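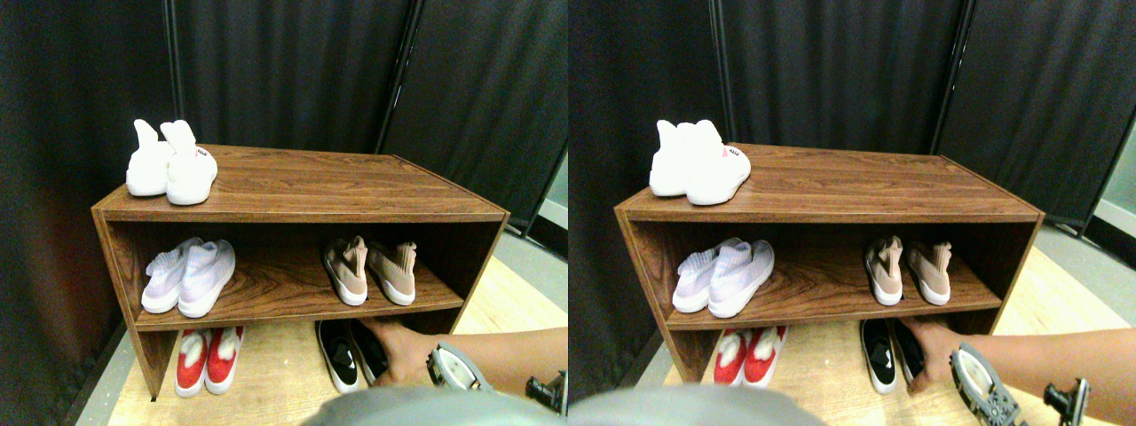 Two-tier shoe rack with sneakers, Ukthorpe entry.

Reports > Shared Housing > Ukthorpe > Entryway storage

Progress report, 16 July 2018
Prepared by Alcides Taipe for Otis Haddad, Plaltberg Fund

The Ukthorpe house now has its first wooden shoe rack. It has a flat top, one open shelf and floor space underneath, so shoes can be kept on three levels. We put it against the black curtains for now. The final spot will depend on where the coat hooks go.

Residents asked for a rule on which way shoes should face. We have not set one. Pairs go in toe first or heel first, and either way is fine as long as the two shoes stay together. Slip-on knit sneakers fit the shelf well. Taller boots have not been tried on it, and Zalby will need an answer on that before it orders – most people there work outdoors.

Spending to date is $1000 of the $2000 grant. That covers the rack, delivery and floor pads. The rest is set aside for a bench and a second rack at Zalby, which has 19 residents and a narrow hall.

Two items are still open. The supplier has not confirmed whether the second rack can be made shorter, and the bench quote has expired and must be requested again. I expect both to be settled before the September report. No extra money is requested at this stage.

Contact: Plaltberg Fund office | Copyright 2018 | Back to top

Recent reports
Zalby: hall measurements
Bermúdez House: laundry room shelving
Ukthorpe: coat hooks and lighting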